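Vultska two-finger gripper with wrist camera: review
Posted 8/28/23 by Toon Van Dijk

I bought the Vultska to replace the Lotano gripper we had been using on the small arm at Ostetgate. The work is light household stuff: cloths, cups, bowls. The kit comes with the gripper, a camera bracket, one cable and four spare screws. Mounting took 90 minutes, most of it spent on the cable, which is too short if your controller sits on the floor. 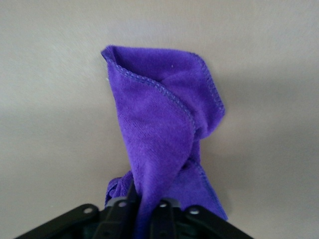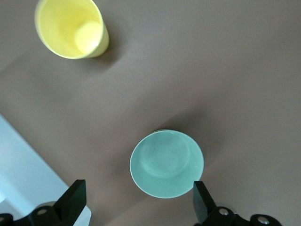
Wrist camera views: purple cloth in the fingers (first), green bowl and yellow cup on the brown table (second).

Cloth is where I wanted an improvement over the Lotano. The Vultska fingers are narrow and will take a bunch of microfiber without much fuss. I ran 64 picks on cloth and lost hold of four. The Lotano dropped a lot more than that, mostly when it only had one layer between the fingers.

A held cloth does block a good part of the camera view. If your software needs to see the table while carrying something soft, plan on a second camera. Ans Van den Broek set one up on a post beside our table and that solved it for us.

Bowls are fine as long as you come down over the rim with one finger inside. Don't try to close on the full width of a wide bowl. The fingers will touch the sides, then slide up. Cups are easier. I left the force at 60 percent for everything hard and never had to change it.

Camera: the picture is a little soft and gets grainy toward the darker areas. Seams on cloth still show up well enough to pick a grasp point from. Both fingers stay in view at the bottom when open, so checking alignment before a grasp is simple. I would have liked the bracket to tilt. It has one fixed angle.

Controller: I used the Wouters box we already had. The Vultska driver loaded on the second try, after a firmware update that the manual mentions only in the back. Opening and closing is quick. Position feedback drifts slightly after a long session and needs a re-zero, a single command.

After 2796 cycles the finger pads have some wear at the tips and nothing has come loose. The Lotano is in the cupboard as a spare.

Good: narrow fingers, handles cloth, easy driver once updated.
Bad: short cable, fixed camera angle, drift.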